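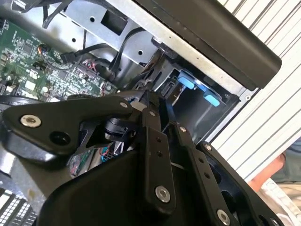 Figure 6. Desktop computer case, side panel removed.

Section 7. Setting up a pronunciation course

Revised 16/07/2024

This section covers the first set-up of a pronunciation course in Sendirar on a teacher station. It assumes that the server software is installed and that the teacher account is active. Student stations are covered in Section 8.

7.1 Before you start

Have the following ready:

- the teacher account name and password
- the course pack file (extension .spk)
- a class list, saved as plain text with one student per line
- a headset with a microphone, connected to the teacher station

Close any other program that uses the microphone. Sendirar does not share the audio input, and the course wizard will stop at the sound check if the input is in use.

7.2 Creating the course

1. Sign in and open Courses > New.
2. Enter a course name. Names may contain letters, numbers and spaces. Slashes and colons are rejected.
3. Select the target language, then the variety. For languages with only one installed variety, the second list is gray.
4. Select the home language of the class. This sets the language of the on-screen hints and has no effect on scoring.
5. Click Add Pack and browse to the course pack file.
6. Wait for the phrase list to appear. A standard pack holds some 200 phrases and can take a few minutes to load over a network drive.
7. Click Save Course.

Note: The target language cannot be changed after the course is saved. If the wrong language was chosen, delete the course and start again at step 1. The variety can be changed until the first student recording is stored.

7.3 Importing the class list

1. Open the course and select Students > Import.
2. Choose the text file.
3. Check the preview. Accented letters should appear correctly. If they do not, click Encoding and select UTF-8.
4. Click Import.

Students with the same name are marked with a yellow triangle. Give each one a different display name before you continue – recordings are filed under the display name.

Caution: Importing a second list replaces the first. Students missing from the new list lose access to the course, and their recordings are moved to the Unassigned folder. To add a single student, use Students > Add.

7.4 Recording the model voice

Each pack comes with a model voice. A teacher may replace the model for any phrase.

1. Open Phrases and select the phrase to be replaced.
2. Click Record Model.
3. Read the phrase at normal speed after the tone. Leave a short silence before and after.
4. Click Stop, then Play.
5. Drag the two gray markers so that they sit just outside the speech. Do not cut into the first consonant. Stops such as p, t and k are easily clipped.
6. Click Accept.

The original model is kept and can be brought back with Restore Pack Voice.

Note: Do not mix varieties within a unit. If a replaced model uses a different vowel from the pack voice, the scoring target for that phrase should be rebuilt (Phrases > Rebuild Target). Rebuilding clears all scores already given for the phrase.

7.5 Setting the scoring level

Three levels are available under Course > Scoring.

Open: vowels and consonants are scored. Stress and tone are ignored.

Standard: word stress is added. For tone languages, tone is added on single words only.

Strict: sentence stress, tone and linking are added.

Standard is the default. Strict should be used only where the phrases have been practiced in class, and it requires a headset at every station. Built-in laptop microphones give low scores for s, f and th at this level regardless of the speaker.

To leave a sound out of scoring, open Scoring > Exceptions and clear the box next to the sound. Exceptions apply to the whole class. They cannot be set for one student in this version.

7.6 Testing the course

1. Select Course > Preview as Student.
2. Record the first phrase in each unit.
3. Check that a score and a pitch line appear.
4. Close the preview. Preview recordings are not saved.

If the score reads "No speech found", raise the input level and repeat. If the pitch line is missing but the score is present, the pack was built without pitch data – request an updated pack from Greltley.

7.7 Publishing

Click Publish. The course appears on student stations at the next sign-in. A published course can be hidden again with Withdraw, and recordings made up to that point are kept.

Related sections
Section 6. Installing the teacher station
Section 8. Setting up student stations
Building your own phrase packs
Exporting scores to the Plasdale gradebook
Phonetic symbols used in Sendirar
Release notes, March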